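Buscar en el cuaderno Buscar

Cuaderno del taller de percepción visual — Sala Prelturlow
13 de enero de 2022
Tiempo de lectura: 2 min

Se retoma la preparación de las láminas de movimiento aparente destinadas a la sala de Grerkside. La tirada anterior se dio por no válida: los radios se imprimieron con una separación desigual cerca del centro y el parpadeo se perdía a la distancia prevista para el visitante.

1. Lámina de radios y anillos

Se ha redibujado el patrón con 688 radios y se ha reservado en el centro un disco liso de 12 mm. Los anillos de color pasan de violeta a un gris medio, igualado en luminancia con el promedio de la trama. Con el violeta, dos observadores referían el giro en sentidos opuestos; con el gris lo describen como una corriente débil que cambia de dirección al parpadear.

Impresión sobre papel Flunirard mate. El satinado queda descartado por los reflejos del riel de focos. Falta repetir la prueba con la iluminación definitiva, que es más cálida que la del taller.

2. Lámina de cuñas periféricas

Secuencia de cuatro tonos: negro, azul oscuro, blanco, amarillo. Al invertir el orden en la mitad derecha, el giro percibido se invierte también, conforme a lo esperado. Dinesh Kaushik propone reducir el número de ruedas, pues el efecto se anula en la que se mira fijamente y conviene que queden al menos cinco en la periferia. Se acepta, pendiente de ver la prueba a tamaño real.

Una observadora no percibe movimiento alguno en esta lámina — sí en la anterior. Se anota sin más conclusión. La cartela deberá advertir de que la respuesta varía entre personas.

3. Pendiente

- Solicitar a Chaudhary el soporte rígido de la lámina 363, sin barniz.
- Corregir la cartela: donde dice «ilusión cinética» en el segundo párrafo, debe decir «movimiento aparente».
- Comprobar la altura de montaje con un observador sentado.

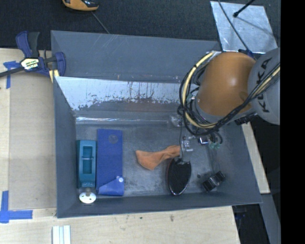 4. Condiciones de observación

Distancia fija, visión binocular, sin mentonera. Se conceden 12 segundos por lámina y una pausa con campo gris uniforme entre una y otra. Las respuestas se recogen por escrito antes de cualquier comentario en voz alta.

Este sitio utiliza cookies propias y de terceros. Aceptar Configurar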